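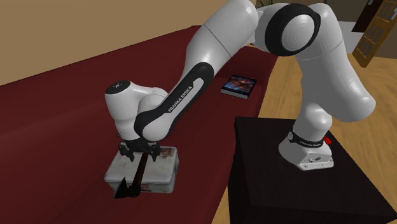 Figure 1. Rendered view: Franka Emika arm with hatchet and metal tin.

Home | Programs | Student Work | Library | Contact

Early Contract Renewal in Semi-Professional Handball

Student project report, Sport Management
Author: Nektarios Bakalis
Project supervisor: Vasilis Popescu

1. Background

Handball clubs below the top professional level usually sign players for a single season. The contract runs until the end of June, and the player becomes free to sign elsewhere in July. A club that wishes to keep a player must either reach a new agreement before that date or compete with other clubs once it has passed.

This report examines the first of these options. An early renewal is defined here as a new agreement signed while the current contract is still in force and before the last league match of the season. The definition excludes options written into the original contract, even where the club announced the use of the option as a new signing. It also excludes verbal agreements, which several club officers mentioned in interviews but which could not be dated with any confidence.

The subject was chosen because most published work on contract timing concerns large leagues with collective bargaining, salary limits and professional agents. Semi-professional handball has few of these features. Players often hold other jobs, clubs depend on one or two local sponsors, and the person who negotiates for the club may also run the ticket desk.

2. Research questions

The project asked when early renewals are signed, which players receive them, and whether a renewed player remains with the club for the full length of the new agreement. A further question, on whether early renewal lowers the total cost to the club, was part of the original proposal. It was dropped after the first round of interviews, when it became clear that salary figures would not be released.

3. Sources and method

The main source was the public notice archive of the league office. Clubs must file a notice whenever a contract is signed, changed or ended. A total of 551 notices was read and entered in a spreadsheet. Each entry recorded the club, the playing position, the month of signing, and the stated end of the agreement. Player names were replaced with codes at the time of entry.

The notices were compared with match reports to establish whether a player was in regular use when the renewal was signed. A player was counted as a regular if he or she had appeared in at least 50 percent of league matches up to that point. The project supervisor questioned this threshold at the interim review, as goalkeepers may be important to a club and still appear less often. The threshold was kept for field players, and goalkeepers were placed in a separate group.

Interviews were held with officers of 3 clubs: Sitia, Pukness and Kadrić. The interviews followed a written guide and were conducted by telephone or in the club office. Two players also agreed to speak on the condition that neither their clubs nor their positions be given in the report. The interview notes were returned to each participant for correction before use.

4. Findings

4.1 Timing

Early renewals were concentrated in the late winter, shortly after the league's registration window closed. Officers at Sitia and Pukness gave the same explanation. While the window is open, attention is on possible arrivals and departures. Once it closes, the squad is fixed and the club can turn to the following year.

Kadrić followed a different pattern. Its renewals were filed close together near the end of the season, after the main sponsor, Gremix, had confirmed its support for the next year. The club officer stated that the board does not permit an offer to any player before sponsor funds are confirmed in writing. The officer regarded this rule as prudent but noted that the club had lost a left back under it.

4.2 Players receiving renewals

Regular field players received most of the early renewals. Within this group, pivots and left backs were renewed earlier in the season than wings. Club officers attributed the difference to the number of replacements available locally. The notices alone cannot confirm this, and the group of left-handed right backs was too small to be discussed separately.

Younger players were offered longer terms. A typical agreement for a player coming from the club's own youth section covered 2 additional seasons, while older players were more often given one. Both players interviewed said that length mattered less to them than training hours. One had accepted a lower offer in exchange for a written promise that evening sessions would not begin before 7:30 p.m., which allowed the player to finish a work shift.

4.3 Completion of the agreement

Most renewed players were still with the same club at the end of the new term. Where they were not, the notice usually gave "mutual consent" as the ground for ending the contract. This phrase covers a wide range of situations, including injury, study abroad and unpaid wages, and the archive gives no means of separating them. The finding should therefore be read with caution.

5. Limitations

The archive records the filing date of a notice, and filing may take place several weeks after signing. Pukness in particular appears to have filed its notices in batches. The months given in Section 4.1 may be late for that club.

The clubs interviewed were those that answered the first letter, and they may be better organized than the league as a whole. No agent was interviewed. Women's and men's teams were treated together, although the women's teams filed fewer notices and their contracts were more often described as "amateur agreement with expenses." A separate study of those agreements would be justified.

6. Recommendations

The league office should add the signing date to the notice form, next to the filing date. It should also replace the term "mutual consent" with a short list of grounds, to be completed by the club and signed by the player.

Clubs that depend on one sponsor should consider offering conditional renewals, in which the agreement takes effect only when funds are confirmed. The Kadrić officer was open to this approach and asked for a sample clause. A draft is attached to the printed copy of this report as Appendix B.

7. Acknowledgments

The author thanks the club officers and players who took part, the staff of the league office for access to the archive, and Vasilis Popescu for his comments on the interim and final drafts.

Related student reports
Season Ticket Pricing in Small Indoor Arenas
Travel Costs and Fixture Planning in Regional Volleyball
Youth Section Fees: A Comparison of Club Policies
Referee Recruitment and Retention

Contact the Department | Copyright Department of Sport Management | Back to top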